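Flemholm Bench Sorting Cell — Set-up and Operating Guide

Section 7. Suitability for chores and mixed-item clearing

7.1 Scope

This section applies to sites that intend to use the cell for clearing and tidying work: emptying a bin of mixed small items, picking up after a repair job, sorting the contents of a kitchen drawer. It states which of these jobs the cell can take over, which need a person standing by, and which should be left to a person for the present. Mounting and wiring are covered in Section 3.

7.2 Current limits

Rigid items with at least one clear gripping face are within the rated use of the cell. Cloth, thin metal parts and glossy items are not, although the cell will attempt them if they are enabled in the Tiso task menu. In the acceptance work led by Marjan Kiani, the item log reached 3,753 picks before release. Cloth accounted for the largest share of failed picks, mostly because the fingers closed on a single fold and the item slid free during the lift.

Laundry folding, dish loading and wiping are not supported in this release.

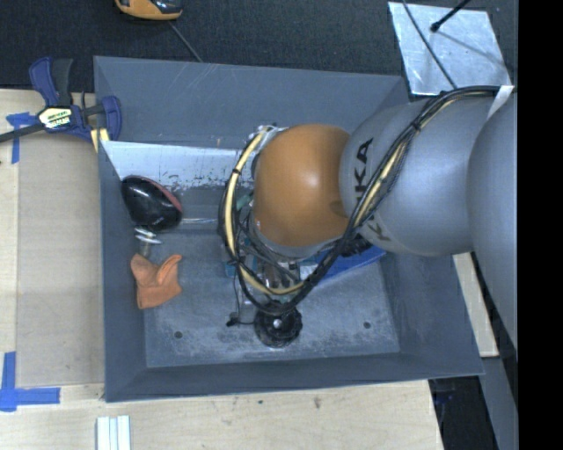

A job that takes a person a few seconds can take the cell several minutes, including retries. Plan the work around unattended hours where the site rules allow it. Do not plan it around speed.

7.3 Preparing a trial

1. Clamp the bin table or confirm that it cannot shift. Mark the bin position on the table surface with tape.
2. Empty the bin and run the floor calibration from the Tiso menu. Repeat if the bin is replaced or turned.
3. Check that cables along the arm have enough slack to reach all four corners of the bin without rubbing on the rim.
4. Place no more than 7 items in the bin for the first trial. Leave space between each item and the wall.
5. Set the lift speed to Low.
6. Select Clear Bin and enter 19 cycles. Refill the bin by hand between cycles, with the arm in the parked position.
7. Save the log before changing any setting.

Note: Items lying against a sloped wall may be skipped. The planner rejects any approach that brings the gripper body too close to the wall, and it does not nudge items into the open.

Note: Dust on the bin floor does not affect calibration. Loose chips or screws do, and should be swept out first.

CAUTION: Keep hands out of the bin whenever the arm is enabled, including during a retry pause. The arm restarts without a tone.

CAUTION: Do not enable cloth picking with the Marchetti suction head fitted. Fabric drawn into the cup can block the line.

7.4 Reading the result

A task is ready for unattended use when the cell completes over 200 picks in a row with no operator help. A dropped item that is recovered on the first retry counts as complete. An item left in the bin counts as a failure, even if the cell reports Done.

If the task does not reach this level, keep it as an attended task or return it to hand work. Send logs for cloth and thin parts to Darius Dumitrescu at Rastden — the release planned for May changes the grip settings for both, and existing logs can be replayed against it.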